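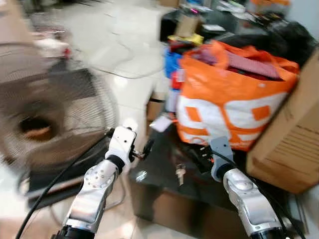
Lallasholm, November 24, 2020

Keeping Rented Rooms Cool in Summer: A Study of Two Districts
Final report of the project group
Lachlan Geddes, Gisela Maldonado, Craig Moffat
Supervisor: Marion Paterson

1. Background

Most advice on home heating is written for the winter months. Tenants are told how to bleed a radiator, when to air a bedroom and where to report a draught. Far less has been written for the tenant whose top-floor room stays too warm to sleep in. The project group chose this subject in the spring term after reading the housing notes issued by the Lallasholm tenants' office, which run to several chapters on damp and give a single paragraph to summer heat.

The report deals with rented rooms in two districts, Testamau and Kuvham. Testamau consists largely of older brick houses divided into single rooms. Kuvham was built later, with lower ceilings, larger windows and flat roofs. Both districts have a high share of tenants on short agreements, and in both the tenant normally needs written consent before fixing anything to a wall or window frame.

2. Method

A leaflet with a reply form was delivered to 1000 addresses. The form asked on which floor the room lay, which way its main window faced, whether the window could be opened fully and what the tenant did on warm nights. In all, 534 forms were returned in a usable state. Forms with no floor number were set aside.

Tenants who agreed to take part further were lent a simple thermometer for August and asked to write down the temperature before going to bed and again on rising. The thermometer was to be placed at pillow height, away from the window and from any lamp. This produced 2253 readings. Some were missing a time, and these were used only where the order of the entries made it plain which part of the day was meant.

The group also spoke with letting agents in Kuvham and with the owner of the Lyimo building, a former warehouse now let as bed-sitting rooms.

3. Findings

Floor level mattered more than any other answer on the form. Rooms directly under the roof were the warmest in both districts, and they lost the least heat overnight. In Testamau the thick walls helped on the first warm days of a spell, but once they had warmed through they kept the rooms above the outdoor temperature until well after midnight.

The direction of the window came second. West-facing rooms were reported as more trying than south-facing ones, which the group had not expected. The readings support the tenants on this point: the evening figures in west-facing rooms were higher, and bedtime came before the room had been able to cool.

A total of 239 tenants stated that their window could not be opened fully. The usual causes given were paint on the sash, a safety catch, or a missing key. Several had reported the fault more than once. In the Lyimo building the windows had been fitted with catches on every floor, including the ground floor, and the owner has since agreed to look again at the lower ones.
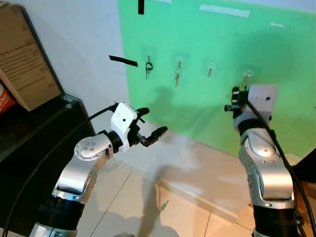
Heather Sutherland remarked, on reading the draft of this section, that the report treated a closed window as a repair matter when for many tenants it was a matter of noise. She pointed out that rooms along the Testamau bus route might have perfectly sound windows which stayed shut all night, and that the form had offered no way of saying so. The group accepts this. A question on street noise should be included if the survey is repeated.

4. What tenants did

The most common step was to open the window in the evening. Closing the curtains during the day was much less common, although it costs nothing and the readings suggest that it made a clear difference in west-facing rooms. A number of tenants wrote that they were out at work and did not think of it before leaving.

Electric fans were widely used. A fan does not lower the temperature of a room, but moving air helps the body to lose heat, and many tenants described it as the one thing that allowed them to sleep. Those who set the fan near an open window late in the evening, so as to draw in cooler air, were generally more satisfied than those who ran it with the window shut.

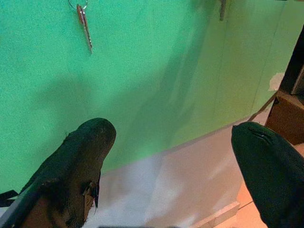 Photo: Gisela Maldonado

5. Recommendations

The group proposes that the tenants' office add a full page on summer heat to its housing notes, to be sent out before the warm months. The page should explain the use of curtains by day and of open windows by night, and should set out how to report a window that does not open.

Landlords should check every window at the change of tenancy and hand over the keys with those for the door. Consent for a light-coloured blind on a west-facing window should be given as a matter of course. For flat-roofed houses in Kuvham, added roof insulation would be of use in both seasons, although the cost lies outside the scope of this report.

6. Limits of the study

Tenants who suffer from the heat may have been more willing to reply than those who do not. The readings cover one summer only. The thermometers were compared with one another before being lent out, but not when they came back, and a second comparison ought to have been made. The reply forms are kept by Craig Moffat and may be consulted on request, with names and addresses removed.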